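Choo Street Shared Workroom
Minutes of the October users' meeting

Present: the Plirosar model club, the Ferham sewing circle, the Nerkora puppet group, and two people who had come for the pottery class and stayed for the cookies.
Apologies: the pottery class.

1. Opening

The meeting opened at 7:10 p.m., ten minutes having gone to a search for the agenda. It was under the cookies. The minutes of the last meeting were accepted as accurate, with one objection to the word "shouting," now amended to "discussion."

2. The closet

The closet has been cleared as far as the second shelf. Items found include a bag of felt scraps, a fondue set and about 30 coat hangers. The sewing circle claims the felt. The fondue set remains at large among us, and will go out with the donations if it is still there at the next meeting.

The model club asked again for a shelf of its own. Agreed, provided the shelf is used for models and the floor in front of it is used for walking.

3. The black curtain

A long item. The curtain went up on its frame for the puppet group, and opinion is divided on whether it should stay up between sessions. For: it gives the table a proper backdrop and saves half an hour of clipping. Against: it comes around both sides of the table, and the sewing circle says that working there is like hemming inside a hat.

The creases were raised. The puppet group's position is that creases do not show from the audience. The sewing circle's position is that they do. An iron was offered, and the offer was noted with some coolness on both sides.

Agreed: the curtain stays up for now. Anyone who takes it down puts it back up, clips included.

4. The letters

The cut-out letters on the curtain, "Fast" on top and "UMI" in larger letters underneath, were admired by most of those present. One member finds the F crooked. Another finds it jaunty. A proposal to straighten it was put to a vote and failed, 2 to 4, the rest of the room declining to have a view on the matter.

The model club asked whether its own name could go up in the same style. Plirosar has eight letters and there is only so much curtain. Deferred.

5. The table

The two round holes in the tabletop are not for pins, crumbs or, as was discovered this month, a whole stick of chalk. The sewing circle undertook to look into the pins. The chalk has no known owner.

The small blue things left on the table, one of them a little see-through cup, were discussed at greater length than their size would suggest. Each group believes they belong to another group. Agreed that they may stay until claimed, and that paint water does not go in the cup. 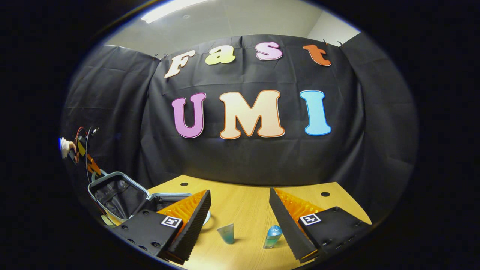

6. Lighting

The ceiling light is felt to be too bright by the puppet group and not bright enough by anyone threading a needle. A desk lamp will be bought for the sewing circle out of the cookie money. The puppet group may turn off the ceiling light during rehearsals if it first asks whether anyone is holding scissors.

7. Any other business

The key is to go back on its hook. This has been minuted before.

The pottery visitors asked if they could join. They were told yes, and shown the dishes.

Closed at 8:40 p.m. Next meeting same place, with the agenda on top of the cookies.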